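Keeping the pairs in step

Britta Haberkorn looks after the hand-held grippers at Hestberg, where operators record bathroom and kitchen tasks used to train a two-finger arm. Her bench holds 4 pairs at a time, and each pair is checked before the morning shift.

"The fingers are the part that wears," she said. "They are soft, they get bent around things all day, and after a while one side closes ahead of the other. The arm learns that error if we leave it in."

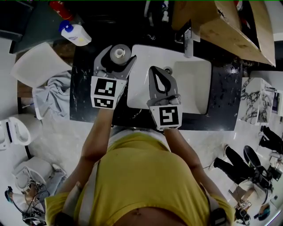
Calibration takes up most of her Thursday. Each gripper is clamped in a fixture, opened and closed 96 times, and the finger gap is compared with the value the tracking software reports. The white cubes at the base carry the printed patterns that give the software its position, and Haberkorn treats them as the reference for everything else. "On a dark counter next to a white sink, the exposure moves around," she said. "The black squares have to stay matte and the faces have to stay clean. If a cube has shifted on its mount, I redo the offset."

Small cylinders, gripped from the side, are her preferred check after a finger change. A pair that tilts them goes back to the bench.

The log for the oldest pair, labeled Lustard, stands at 1,252 hours. Its fingers were last replaced at 568. Haberkorn wants a fixed interval but does not have enough records to set one.

"For now I go by the gap reading," she said. "The next set of fingers is already cut."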